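卧室衣物整理项目二月进展报告

本报告说明二月份衣物整理工作的完成情况、现场布置、存在的问题和下月安排,供Lasico项目管理方审阅。项目由Vosutach负责执行,工作地点为Peixoto公寓的样板卧室。

一、完成情况

本期计划整理衣物500件次,实际完成259件次,完成率略高于一半。进度落后主要有两个原因。一是月初卧室重新布置,前一周基本没有安排整理工作;二是衣物分类办法在月中作了修改,修改前已登记的记录需要重新核对,占用了两个下午。

完成的部分以短袖T恤为主,其次是毛巾和枕套。长裤和带帽上衣做得较少,衬衫尚未开始。T恤放在前面做,一是件数多,二是铺平和折叠的步骤比较固定,便于先把记录格式定下来。

每件次的记录内容包括衣物类别、颜色、起始状态(铺平、半折、揉成一团)、折叠方式和完成后的摆放位置。原来还有一栏填写面料,执行人员对面料的判断不一致,从月中起取消,改为核对衣物洗标后统一补录。

二、现场布置

整理工作在卧室床上进行。原方案是用折叠桌,试用后发现桌面宽度不够,T恤两只袖子展开后会垂到桌边外面,折叠时经常滑落,因此改在床上做。床面较大,衣物可以完全摊开,四周也留得出放手的位置。

床上只铺一层床单,选用浅色,与深色和彩色衣物容易区分。工作开始前先把床单拉平,被子和枕头移到别处。床单远端有时仍会起皱,对靠近床边铺放的衣物影响不大,暂不处理。

衣物统一铺在床面靠近操作人员的一侧,领口朝里,下摆朝外,袖子向左右两边展开。铺好以后再开始折叠。床尾旁放一只矮凳,供人员坐下休息或等候。
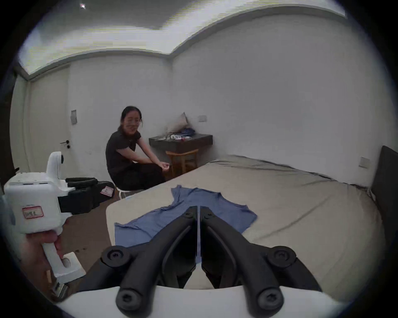

图1 卧室现场,床面铺放蓝色短袖T恤

T恤目前采用的折法是:先将两侧连同袖子向中间折,再由下摆向领口对折。折好后放到床的另一侧,同类衣物叠在一起,每叠不超过3件。叠得再高就容易歪倒,重新整理反而费时间。毛巾和枕套不分层数,折成长方形即可。

三、存在的问题

(一)衣物数量不足。目前可周转的衣物为80件左右,其中蓝色、灰色和白色占了大半,颜色和尺码都不够丰富。同一件衣物反复使用,折痕逐渐固定,再铺平时会沿旧折痕自己翘起来,与日常洗晒后的状态有差别。执行方建议补充一批旧衣物,以长裤、衬衫和儿童上衣为主。

(二)收纳环节没有跟上。本期工作做到折好、叠放为止,入柜部分没有开展。原定使用的Koketti抽屉柜到货时缺少滑轨,已向供货方提出补发,目前柜体存放在走廊。柜子装好之前,折好的衣物临时装入纸箱,箱外注明类别。

(三)记录补填较多。部分人员习惯做完一叠再统一填表,起始状态一栏容易记混。抽查时发现有几页半折和揉成一团写反,已经改正。下月要求每完成一件随即填写,表格挪到床边放置。

(四)房间光线变化。下午四点以后室内偏暗,深色衣物的下摆和袖口不易看清。目前的做法是把深色衣物安排在上午,浅色衣物放在下午,暂未增加灯具。

四、经费使用

本期支出主要为床单、纸箱、标签纸和洗涤费用,均在预算范围内。折叠桌已退回,退款尚未到账,将计入下期。衣物补充费用不在原预算中,如管理方同意,拟从未使用的桌椅购置费中调剂,不另外申请增加。

五、下月安排

首先补齐本期欠下的件次。T恤不再增加,工作重点转到长裤和衬衫。衬衫涉及扣子和领子,步骤较多,开始前先试做一小批,确定折法后再计入件次。

抽屉柜滑轨到货后即安装,安装当天停止整理工作。入柜部分先做上面两层抽屉,一层放上衣,一层放毛巾和枕套,下层留给长裤。

床单改为每周五更换并送洗,备用床单已备好一条,颜色与现用的一致。衣物洗涤周期由两周改为一周,洗后不熨烫,晾干后直接送回卧室。

六、需管理方确认的事项

1. 是否同意补充旧衣物,以及费用的调剂方式。
2. 入柜工作推迟到下月开始,原定的验收件次是否相应调整。
3. 走廊存放柜体需占用公共位置,请协助与公寓方面沟通存放期限。

以上事项如能在下月第一周内答复,衣物补充可与滑轨安装同时进行。本期记录表原件由Vosutach保管,需要查阅时可提供复印件。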